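Rehearsal Pianist Wanted for the Finville Community Chorus

Do you love playing for singers? Our longtime accompanist, Apolline Moulin, is moving away in May, and we're looking for someone to take over the bench for our summer season. We'd be so happy to hear from you!

We're a chorus of 30 adults, plus a children's group of 19 who join us for two or three numbers in every concert. This season we're singing Delorme, a new cantata by Anatole Besnard, along with some folk songs and a few old show tunes (the altos insisted). The piano part in the Besnard is busy but lies well under the hands, and Szu-yu Yeh, our director, will gladly go through the tempos with you ahead of time.

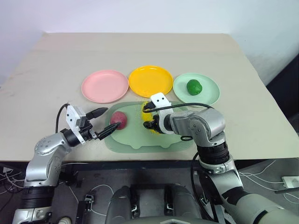

Three plates and some modeling clay on the table.

The children's group meets at 5:30 p.m. and the adults sing from 7:00 to 9:00, with a break for tea in between. Both rehearsals are in the hall on Plistum Street. The piano is an upright with a nice warm low end, tuned every fall.

What you'll need: solid sight reading, the ability to play four vocal lines from an open score, and a willingness to follow a conductor who changes her mind. Organ experience would be great but you can do without it. Students and retired teachers are both very welcome.

We pay 3,000 for the season, concerts included, and another 100 for each extra sectional you play.

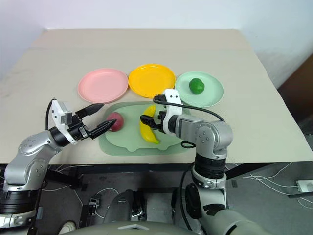

How to Apply

Send Christos Kouris a short note through the contact form on our website. Tell us what you've played lately and who you've played for. A recording is fine if you have one (phone quality is okay!). We'll invite you to come and play one rehearsal with us, paid, before anyone decides anything.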